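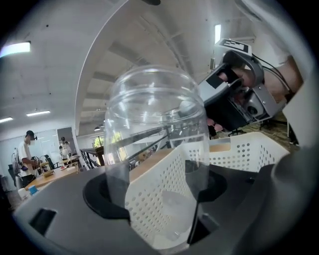 I've been growing plants from cuttings for long enough that I no longer feel guilty about snipping a bit off anything that leans over a fence (with permission, mostly!). My balcony pelargoniums all came from one leggy old plant, the rosemary hedge out the front came from a bunch I bought to go with a leg of lamb, and I haven't paid for a coleus in years. You don't need a heated propagator for any of it. A clear plastic cup does for the lid, and a white plastic storage basket with those rows of little round holes down the sides is what I stand my pots in, so the air gets through and I can carry the whole lot to the laundry in one go. Everything else you've probably got in the shed.

First up, when to do it. Soft stuff like coleus, basil and mint wants warmth, so spring through to the end of February is your window in most of the southern states. Woodier things like rosemary and lavender are happiest once the new growth has firmed up a bit, late summer into autumn. Hydrangeas and figs you do in winter, from bare sticks, and they're a different kettle of fish. I'll get to them at the bottom.

What you need

Secateurs or sharp scissors, wiped over with metho
Small pots, or tubes if you can get them
Propagating mix, or half coarse sand and half coir
Honey or hormone powder if you like that sort of thing
A chopstick
Clear plastic cups
Labels and a pencil (texta fades, trust me)

Taking the cutting

Go out early in the morning while the plant is still full of water. Pick a healthy shoot with no flowers on it and cut just below a leaf joint, as long as your finger or a bit longer. Strip the leaves off the bottom half. If the ones left on top are big floppy things, cut them in half across the middle. It looks brutal and the plant doesn't mind at all.

Pelargoniums are the odd ones out here. Leave those cuttings lying on the bench overnight so the ends dry off, otherwise they go black and mushy at the base and you'll be cranky with me.

Potting up

Wet the mix first and let it drain. You want it to feel like a wrung-out sponge. Poke a hole with the chopstick, drop the cutting in so at least one bare joint is under the surface, and firm it in with your fingers. Making the hole first means you don't scrape all your powder off on the way down. I put several around the edge of each pot, where they always seem to root better than in the middle. My friend Zorica Atanasov reckons I'm imagining that, but she does hers the same way now.

Label them straight away. I've got a row of mystery salvias from a year I thought I'd remember.

Putting the lid on

Turn a clear cup upside down over the cutting and press the rim just into the mix. Check first that the leaves aren't squashed against the sides, and swap to a bigger cup or a shorter cutting if they are. Take it off for a few minutes every second day to let the stale air out, and pick off any leaf that's gone yellow or furry. Don't cover pelargoniums, lavender or anything grey and hairy! They rot in the damp.

Keep the pots somewhere bright but out of direct sun. A cup in full sun will cook whatever's under it by lunchtime. Mine live on the south side of the house in summer and on the laundry windowsill the rest of the year.

Has it rooted?

Resist the urge to pull. Look for new leaves, and for roots poking out of the drainage holes. Coleus and mint are quick. The slowest rosemary I ever had took 62 days, and I'd very nearly tipped it in the compost. Once you see roots, prop the cup up on a peg for a week so the plant gets used to ordinary air, then take it off altogether and pot on into normal potting mix.

Winter sticks

For hydrangeas and figs, cut pencil-thick lengths while the plant is bare, slope the top cut so you remember which way is up, and push them two-thirds deep into a big pot of sandy mix. No cup needed. Leave the pot outside, keep it barely moist, and ignore it until spring. I put my fig sticks in this morning, so they'll be in the next update along with whatever's become of the salvias.

Last updated 27 July 2025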